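Konrad Mazurek
June 26, 2018

1/
ok thread. People keep asking me if a machine can clear a table yet. Short answer: kind of, in a simulator, with a lot of ifs. Long answer follows, typing this on the train so bear with me

2/
Why a table? Because every kitchen demo goes straight to cooking and I don't care about cooking. I want the cups gone after breakfast. Dullest job in the house. Also the one everybody in mine skips

3/
Been poking at a test setup called Steltstead. All rendered, no real dishes harmed. One Franka arm, one table, assorted junk. Cup, bowl, something yellow-brown and lumpy that could pass for fruit. Pretty much my table on a bad day, minus the mail
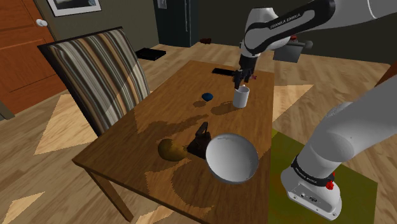 4/
First thing you learn: empty cup is the easy one. Straight sides, open top, lots of places to grab. If an arm can't do a cup, go home

5/
Bowls are meaner. Wide, slopey, and a two finger gripper can't get around one. You have to pinch the rim and hope. With soup in it? no thanks

6/
Numbers from my own runs, since someone will ask. 400 tries at "pick up cup, put in bin". 323 worked. Sounds great until you think about what the other 77 would be in your kitchen. That's 77 cups on the floor or knocked sideways or just sort of nudged around

7/
And a fail in sim costs nothing. You hit reset. At home you get the broom

8/
Friend at Brolleck (they do packing lines) says shop floor is way ahead and she's right. Same box, same spot, same light, all day. Bolt the arm down and let it go. My table is never the same twice, thats the whole problem

9/
Light is a bigger deal than I thought btw. Low sun, long shadows, and a camera can take a shadow for a thing. We do this too for half a second, then we know better

10/
Handles. Go in on the clear side of the mug and you've got room for a finger outside and a finger behind the rim. Come in on the handle side and the finger wants to be right where the handle is. You fix this without thinking. The arm has to be told, or has to learn it the slow way

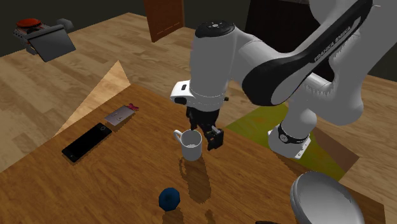 11/
Then the clutter. Little ball by the mug, phone looking thing further over, a flat card or packet past that. Which of these is "clear the table"? Mug yes. Phone absolutley not. Ball, depends who you ask and how old they are

12/
Flat stuff is its own misery. Try picking up a card from a table with two stiff fingers. You slide it to the edge, right? Took me a week to get anything like that going and it's still ugly

13/
Speed. My best run on a cup was 15 seconds. I do it in two and I'm carrying three other things

14/
Someone in the replies is gonna bring up the Kestier clip with the dishwasher. I've seen it. Nice clip. Would like to see the one before it and the one after it

15/
So no, not yet, not in a house with people living in it. In a canteen with one kind of tray and one kind of cup? I'd say close. I'd put money on that before I'd put it on my kitchen

16/
Next up is bowls, properly this time, plus more handles. Aiming for September. If you've got sim scenes with really messy tables send them over, mine are still too tidy

17/
my stop, replies later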